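Workshop notebook, bench two
September 5, 2022

Holiday, so the building is quiet and I finally got the Korkska parlor guitar up on the bench. The owner plays it at coffee houses around Clinby, and the complaint is that the low E buzzes when she digs in. She's right, it does, frets one through four. I slackened everything, cleaned the board with a barely damp rag and put the straightedge on it. Quite a bit of back bow! Somebody has cranked that truss rod hard at some point, I'd bet back in May when it got so humid.

Backed the nut off a quarter turn, tuned up, let it sit while I made tea. Better, but still a rattle on the second fret.

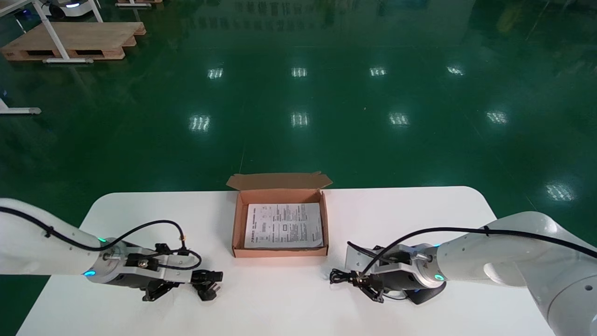

Don't touch the rod again until it has sat overnight, says Lapointe, those necks creep for hours and you'll end up chasing it. Fair enough. I've been burned that way before (the mandolin, we all remember the mandolin), so I left it and moved on to the pickup.

It's a Geria soundhole pickup and the output drops out whenever the cord gets wiggled. I was sure it was the jack, so of course I resoldered the jack and nothing changed. The real trouble was a cold joint on the volume pot, dull and grainy, hiding under a blob of hot glue. Reflowed it, wiggled the cord like mad, no dropouts. Measured the pot while I was in there and it sweeps cleanly from end to end.

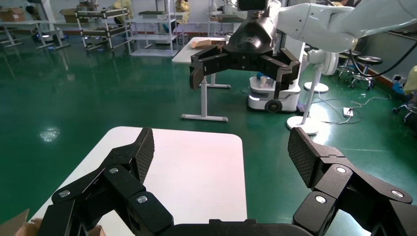 Gripper open over the white table.

Still to do on this one, and please leave the strings on at pitch if you need to move it:

1. Check relief in the morning, capo on the first fret, and write the number on the tag.

2. Look at the nut slot on the low E. It looks deep to me but I don't trust my eyes after four o'clock. 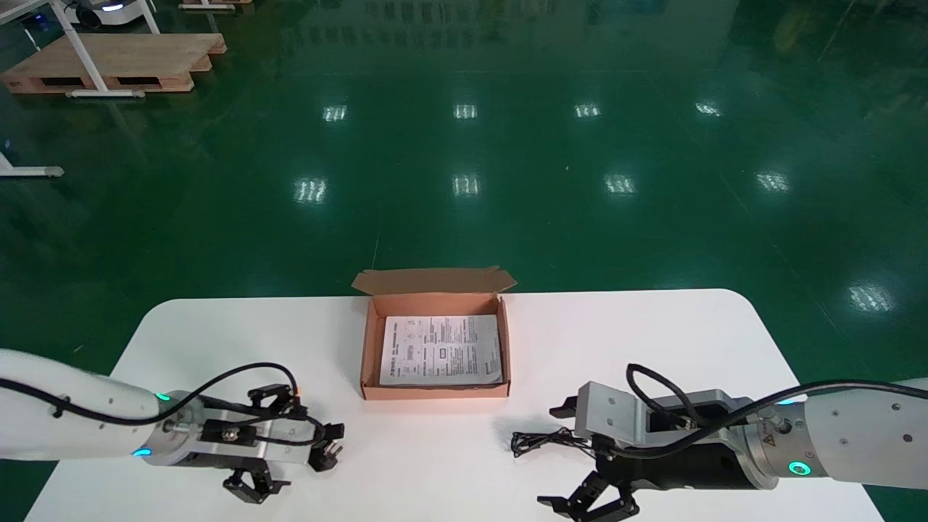
3. Plug into the small amp and play it hard for 11 minutes, standing up, with the strap on. Sitting down hides things.

4. New set of light strings, only after all of the above.

She has a show coming up and asked whether she should just raise the saddle and live with it. I told her no, the action is nice where it is and a taller saddle would make the upper frets miserable. If the slot is too deep I'll fill it and recut - half an hour at most, and we have plenty of bone dust in the jar.

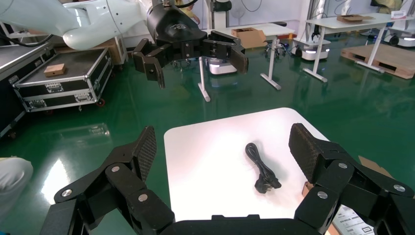 The other option is a whole new nut, and I'd rather keep the old one because the spacing suits her hands. If the fill doesn't hold, then we talk about a new one. Ordered another pack of 1,000 grit paper, we're down to scraps. Humidity in the case room was 31 when I locked up, too low, so both humidifiers need water first thing tomorrow.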